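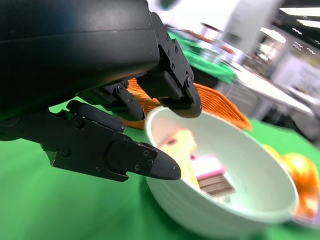 Wrist View Grasping Study: Project Gallery

Plostari Laboratory, Manipulation Group
Page updated 22/06/2026

The Manipulation Group studies how a two-finger gripper can pick up small items from shallow containers using only the view from a camera carried at the wrist. The work is led by Fouad Khasawneh and Hok-lam Yeh, with support from the Brondau program. This page presents the tabletop stage of the study and its first results.

Bowl task, green table
The gripper is held open over a white bowl containing a yellow item shaped like a banana and a small piece resembling layered cake, with a pink top. An orange woven mat lies behind the bowl.

Task and method
Each trial begins with a spoken or typed request naming one item. The controller, developed by Ingvar Eyvindsson and known within the group as Flinton, selects an approach angle from the wrist view alone. No overhead camera is used during a trial. The operator may stop the arm at any time but may not correct its path.

Training data
The controller was trained on 1070 demonstrations recorded by members of the group. Collection closed in April. Demonstrations in which the operator changed the target partway through were kept and labeled separately.

Results to date
In the first test series, the controller completed 42 of 47 bowl trials. A trial was counted as complete when the requested item had been lifted clear of the rim and set down on the table. In 2 of the remaining trials the gripper closed on the wrong item. The others ended when a fingertip touched the rim and the arm stopped under its force limit.

Tilted approaches gave better results than vertical ones when an item rested against the inner wall. The group is now repeating the series with a deeper container.

Access to materials
The trial protocol and the labeling guide are available to research partners on written request. Requests should be addressed to Siu-ming Mak, Manipulation Group, and should state the intended use. Visits to the laboratory are arranged through Kwok-wai Sin.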